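How to Set Up and Run a Three-Cup Sorting Game at Home

Posted Sun 6 September in Table Games 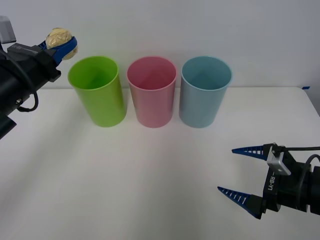 Sorting games are cheap, they pack away small, and most of what you need is already in a kitchen drawer. I have run this one with preschoolers, with school-age kids and with adults at a family party, and the setup is the same every time: three cups in three different colors, one clear table, and a handful of soft things to drop in. What changes is the rule for which thing goes where.

Setup takes about 2 minutes once you have the pieces together. A round lasts as long as the players want it to.

What you need

Three plastic cups, each a different solid color. Green, pink and blue are easy to tell apart, even in weak light. Avoid pairs like orange and red or navy and black. Tall cups with a wide rim work better than short ones. If the cups lean inward at the top, small hands will struggle.

A plain tabletop. White or light gray is good. A patterned tablecloth makes the cups harder to pick out and also lets them slide when it bunches up. If a cloth is all you have, tape it down at the corners.

Six to nine soft objects that fit through the rim with room to spare. Sponge pieces, crumpled paper balls, balled-up baby socks and felt scraps all work. I keep mine in a Fairclough drawstring bag, but any bag or shoebox will do.

A set of cards for the rules, if you are playing the card version. Index cards cut in half are fine.

Choosing the cups

I bought my first set from Wokia, the dollar store near us, and they lasted two summers before one split down the side. The set I use now came from Skerkora and is a little thicker. Check that the cups stand flat. Put each one on the table and tap the rim with a finger. If it rocks, the base is warped and it will fall over as soon as somebody drops something in at an angle.

Cups with a narrow base tip easily. You can fix this with a coin taped flat inside the bottom or a spoonful of dry rice under a circle of cardboard. Don't use loose rice with children under three.

Try to buy all three at once. Cups from different makers are often different heights, and players will favor the shortest one.

Making the objects

If you are starting from nothing, paper balls are the fastest. Take one sheet of plain paper, crumple it, open it out, and crumple it again. The second crumple gives you a tighter ball. Wrap one layer of masking tape around it, pressing as you go. The tape doesn't have to be smooth. A lumpy ball is easier to grip than a round one, and it doesn't roll off the table.

For sponge pieces, cut a kitchen sponge into four with sharp scissors while it is dry. Round off the corners if you like.

Test every object in every cup before you start. Hold it just over the rim and let go. It should drop to the bottom without catching. Anything that sticks halfway is too big, and the whole cup will come up with it when a player tries to pull it out.

Setting up the table

1. Clear the playing area and wipe it down. Crumbs under a cup will make it wobble.

2. Stand the cups in a row toward the back of the table, open end up. Leave a gap between them, wide enough to slide two fingers through.

3. Line up the bases. It is easy to let the row drift into a curve, and then one cup is closer to the player than the others.

4. Put the objects in a loose pile at the front, or keep them in the bag if you want each one to be a surprise.

5. Seat the players on the near side. With two players, put one at each end of the row and have them take turns. With more than four, make a second set.

For small children, pull the row forward until they can reach over the rims without standing up. They should be able to get a hand above the cup and let go. If they have to throw, the table is too deep.

The basic game

Call out a color. The player picks up one object, holds it over the cup of that color, and drops it in. That's a turn. The next player gets a new color.

Play until the pile is gone. Then tip the cups out one at a time and go again.

With a two-year-old or a young three-year-old, use one cup first. Let them fill it and dump it several times. Add the second cup when they have had enough of that, and the third when they can choose between two without help. It may take several sittings.

Say the color before they reach. If you say it while the hand is already moving, they will drop the object wherever the hand happens to be.

The card version

Write one rule on each card. Some that have worked well:

Soft things go in the pink cup.
Put the biggest one in the green cup.
Move everything in blue to pink.
Use your other hand.
Eyes closed, middle cup.
Swap the green cup and the blue cup, then drop one in the green.

Shuffle the cards and set them face down beside the row. Each player turns one over and does what it says. If a rule can't be followed (nothing in the blue cup to move, say), put the card at the bottom of the stack and take another.

Kids who can write should make some of the cards. They tend to be harder on each other than I would be.

The scoring version

Older players usually want points. Give each cup a value, such as 1 for the near cup, 2 for the middle and 5 for the far one. Players drop from shoulder height with a straight arm. An object that bounces out scores nothing, and a cup knocked over loses you your next turn.

First to 300 wins the long game. That is a lot of drops, and we only play it on rainy days. For a short game play to 73, which sounds like an odd number, but it means you can't finish on 5s alone, and the last few turns get tense. You have to land on it exactly. If you go over, that turn doesn't count.

Keep score on paper. Our highest running total over one vacation was 953, and it would have been lost if it hadn't been written inside the lid of the box.

Tongs and spoons

Once plain hands are too easy, hand out kitchen tongs. Silicone-tipped ones grip best. Sponge is the easiest thing to hold in tongs, paper is next, and socks are the most trouble because they hang down and catch on the rim.

Show the player how to go up first, across second, and down last. Most spills come from going straight across and hitting the side of the cup -- the rim is higher than it looks from a chair.

Spoons are harder again. Use a big serving spoon and paper balls only.

Common problems

The cups slide. Wipe the table dry, or put a square of shelf liner under each one. A ring of removable putty also holds well.

The cups stick together in storage. Don't press them down when you stack them. If they are already stuck, run warm water over the outer cup and twist.

One child does all the dropping. Give each player their own small pile at the start. When your pile is gone, you wait.

The objects fall apart. Tape on paper balls dries out and peels. I make new ones every October along with the other indoor stuff, and it takes ten minutes.

A player mixes up two of the colors. Put a sticker on each cup -- a star, a dot, a square -- and call out the shape instead. It's worth doing from the beginning if anyone in the group is color-blind.

Putting it away

Empty the cups and look inside each one. Small pieces hide at the bottom. Wash the cups in warm soapy water if they have been used by little ones, and let them dry upside down with an edge propped up so air can get in.

Sponges go in the bag only when they are fully dry. The cards fit in the top cup with a rubber band around them. The whole set goes in a one-gallon zip bag, or in the small size of Jundia box with the clip lid, with the score sheet on top.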